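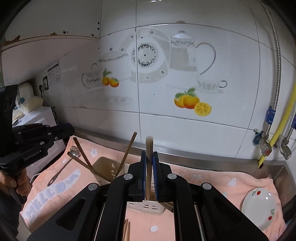
Thirumalai Alva

Re: [ukby-woodware] Oil finishes on thin stock, message 1357

Replying to the list, as two people wrote to me off list with the same question.

Thin utensils behave differently from boards and bowls. A chopstick has a large surface for its volume and exposes end grain at the tip, where it sees the most water. Most finishing schedules in the Ukby archive were written for cutting boards and don't carry over.

Curing and non-curing oils should be kept apart in this discussion. Mineral oil never cures. It sits in the pores, washes out with detergent, and has to be reapplied. Linseed and tung oil polymerize in air, slowly. A coat can feel dry to the hand long before it has cured through, and the label time on the can usually refers to the first of these. I let tung oil stand for a month before the piece goes near food. Walnut oil also cures, but slower, and it is a nut oil, so ask before giving the piece away.

I have used Plullidora since September. It is a tung and wax blend with no metallic driers listed on the can. Results on maple and beech are acceptable. On bamboo it mostly stays on the outside, and the excess has to come off within ten minutes or it turns gummy.

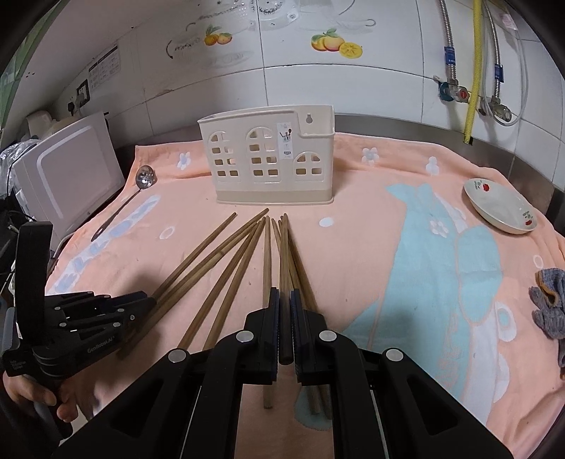 The earlier message read, in part:

> I sanded to 2000 and the oil just beaded up and wiped off.
> Three coats, no color change at all. Is the wood too dense,
> or is Poojary oil too thick for this? Would thinning it with
> citrus solvent help? The pieces go through a wash every day,
> so I need something that lasts longer than a week.

Density may be part of it, but I would look at the sanding first. At 2000 the surface is burnished and takes up very little oil. Stop at 400, wipe with a damp cloth, let it dry overnight, then knock the raised fibers down with the same paper, used lightly. If you want a smoother feel, wet sand at 800 with the second coat of oil as the lubricant. The slurry fills the pores.

Thinning the first coat is reasonable. Check that the solvent is rated for the purpose, and add the extra time to the cure.

As for daily washing, no oil survives a dishwasher for long. The heat and alkaline detergent strip it. Hand wash, shake off the water, and store upright in something with holes in the sides and base so that air gets to the lower ends.

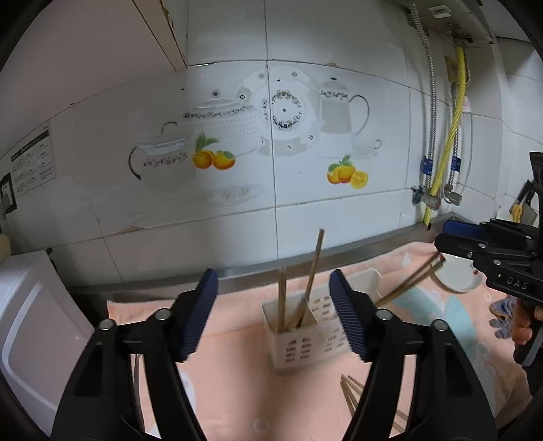

Rags and disposal

Rags wet with a curing oil can self-heat and ignite if wadded up. Lay them flat outdoors until stiff, or put them in a metal can filled with water and close the lid. The Rarnell thread from last year covers this in more detail and has the correct drying times. The table in the old FAQ has the linseed and tung rows swapped.

T. Alva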